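**News from the bench at Trosville**

August has been gripper month in our corner of the workshop, and I've got plenty to report! Makis wanted to compare the long tapered fingers that came with the arms against the softer Petridis pair, and the laundry job seemed the fairest test we had: plush toy, basket, washing machine, go.

First up were the long ones. I love how they can get past a rubber door seal without a fight, and the little triangular cutouts near the tips make it easy to tell in the wrist picture where your fingers are.

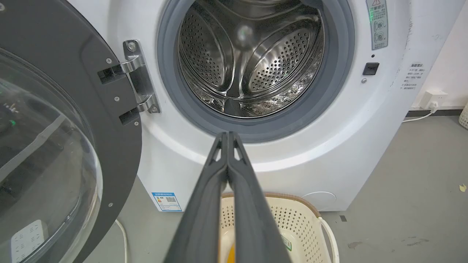
## What the wrist camera is good for

Getting close, mostly. I can line the closed tips up with the basket from this camera alone, but I lose all feeling for how far away the drum is (Kulsoom says I just need practice — she may be right).
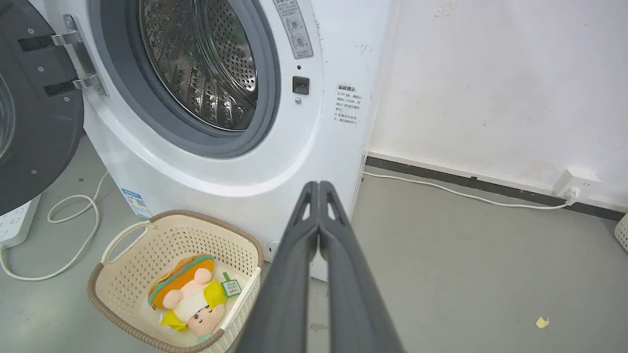

Do you need both cameras to load a washer?

I'd say so, for now. The wrist one helps with the grab and the head one helps with everything else, especially keeping the second arm out of trouble.

Over 11 tries with each set, the long fingers dropped the toy twice and the Petridis pair dropped it more often than Makis would like me to print. Soft toys squash, so you want a good deep pinch. The head view is also the one that shows the drum and both grippers together, and that's why Lefteris now drives from it nearly all the time.

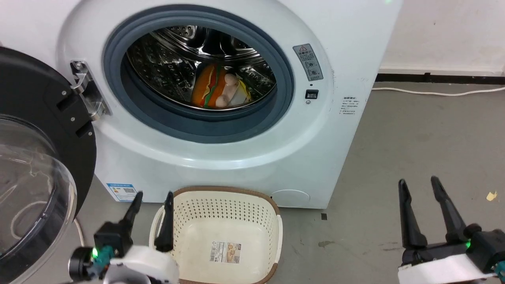
**KIT NOTES**

The Stukaton controller is staying. It feels lighter in the hand than our old one, and opening the fingers wide no longer takes a full squeeze of the trigger. Despina has set the arm speed a bit lower for work near the door glass, and I hardly notice the difference.
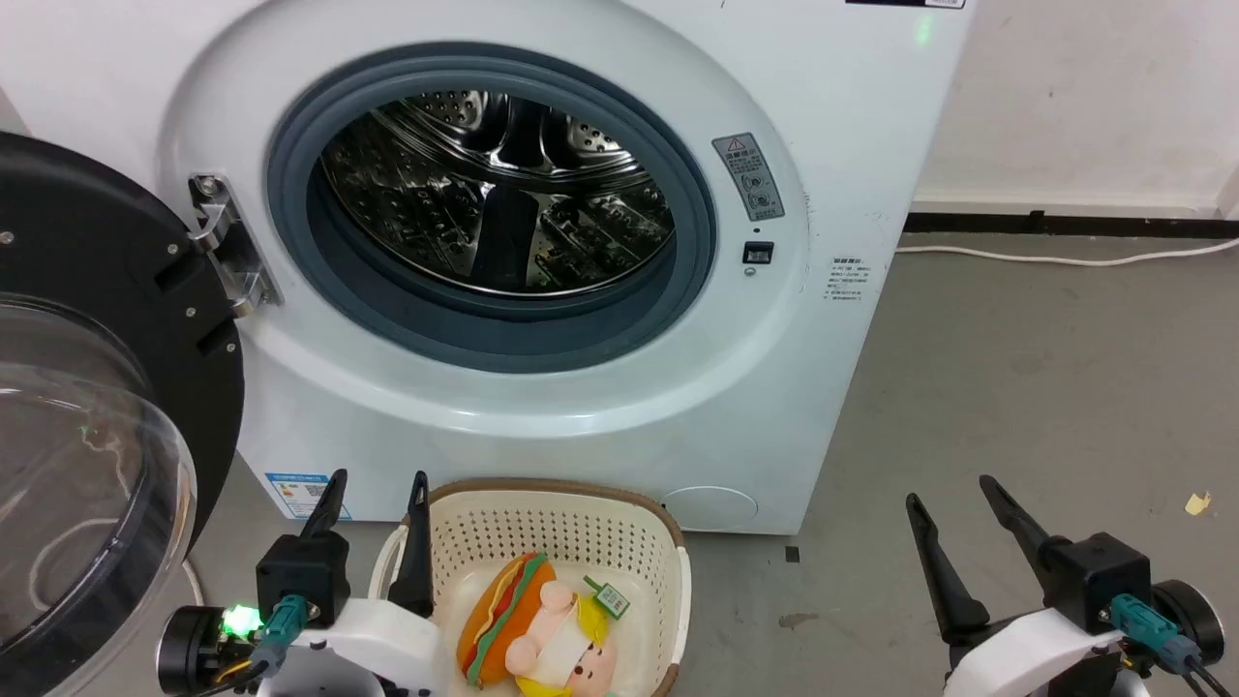

I'd still like a quicker way of swapping fingers, mind you. Four tiny screws a side is a pain when you're halfway through a session, and Iraklis has promised to draw up a clip. Next month we're on to towels!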